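Right then, a little thread for anyone wondering about the Orkalik box-folding kit, as I've had it on loan from Memwood and I've grown rather fond of it.

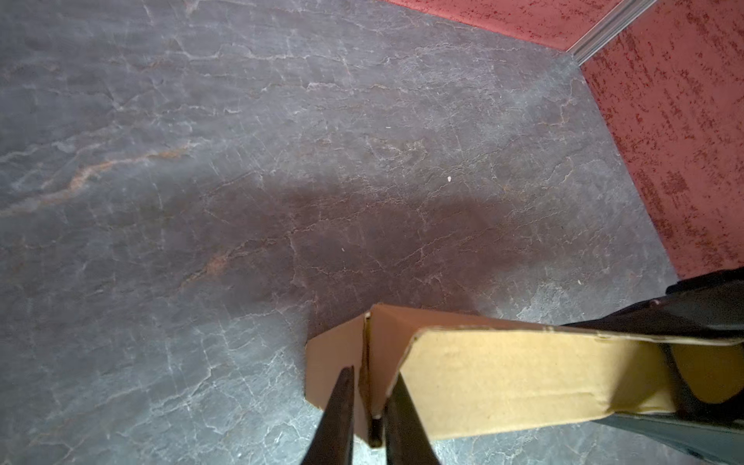

You get 3 box patterns with it, and you can teach it your own – plain brown cardboard is what I'd start with, bless it, before anything fancy.

Price is £521 a month with setup included, which made me wince a bit, but our little shop in Irkton sends out 70 parcels on a busy day.

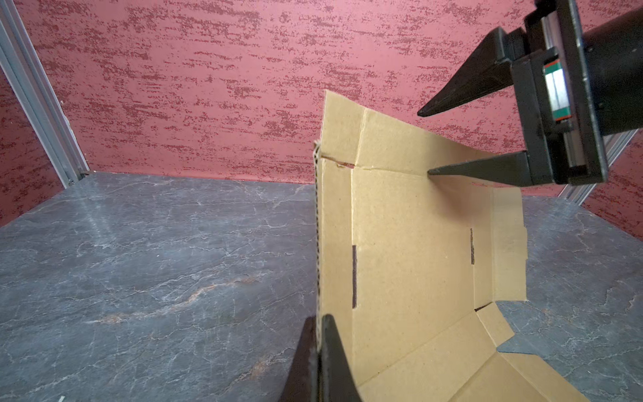
Support have been lovely too, and I'm keeping it till May!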